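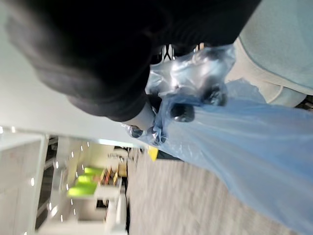
How to find out why a robot hand loses a trash bag

Filed under: Faults and fixes
Posted 4/4/18

If you run a two-armed robot on office chores for any length of time, it will drop a bag. The log will then tell you the grasp was good. Ours said so for most of March, and I have stopped believing that line in any log, from any maker.

This page sets out how we now work through a lost grip on thin plastic bags. It was written with the Hovville office job in mind, where the robot carries a tied-off bag to a pedal bin, but most of it should carry over to any hand with separate fingers. It will not carry over to suction cups.

Before you start

Put the robot in hold, not in standby. On our Kirier controller the two buttons sit side by side and do very different things to the arms. Standby lets them sag. Sveva Negri had a wrist come down next to her knee that way, and the manual's one sentence on the subject did not help her much. Keep one person on the stop button the whole time, and don't let that person also hold the laptop.

You will need a handful of the same bags you use on the job, a small weight to put in them, tape, and a way to save the finger motor readings. Don't swap in thicker bags for the test. I have watched a supplier do this in front of me and call it a pass.

Step 1. Pull the log and read past the summary

The summary line only says whether the fingers met something before they reached the end of their travel. A fold of plastic counts as something. So does the other finger. Open the raw readings and look at the motor load from the moment of closing until the bag is gone. We set the logger to 200 readings a second, since the default of 12 skips right over a slip.

If the load falls in one clean step, the bag was let go. If it creeps down over a few seconds, the bag slid. Those are two different faults and you should not try to fix both at once.

Step 2. Look at what is on the fingers

Gloves, sleeves, tape, plastic wrap, anything. People add these to keep the hand clean and then forget that the grip was tuned on bare fingers. Plastic on plastic slides. Run the same pick with the covering on and then with it off, and write down which was which.

Kirsty Rewi was sure our cover made no difference. She may be right about her hand, which is a newer one. I would still run the test.

Step 3. Check where the bag is being held
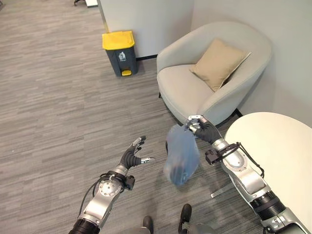

A pinch at the twisted neck gives the fingers several layers to close on. A pinch lower down, or on a loose flap, gives them one or two. Stop the arm after the lift and before it swings, then look from the side. The head view alone isn't enough to judge this, because the hand tends to hide the part you care about.

While it is stopped, check for snags as well. Chair arms and table edges are the usual ones. A bag that brushes a table edge can get pulled out of a perfectly decent grip, and the load trace for that looks a lot like a let-go.

Step 4. Change one thing

Raise the closing force by 2 steps and no more, then repeat the same path at the same speed. Our finger force goes up to 128, and the Cinon forum is full of people telling you to set it there. Don't. It tears the film, and it also means the hand closes just as hard on a person's fingers. If you do raise it, redo the pinch check before anyone reaches near the hand.

Step 5. Doubt the good result

A bag that stays put once has told you very little. Run it again with a half-filled bag, then with the weight off to one side. Eckhard Fröhlich likes to run it after the motors have warmed up too, and that is how we caught our own fault - the force setting was drifting down over the morning. The update from Kwok claims to cure it. We have it installed and I am still keeping the logs.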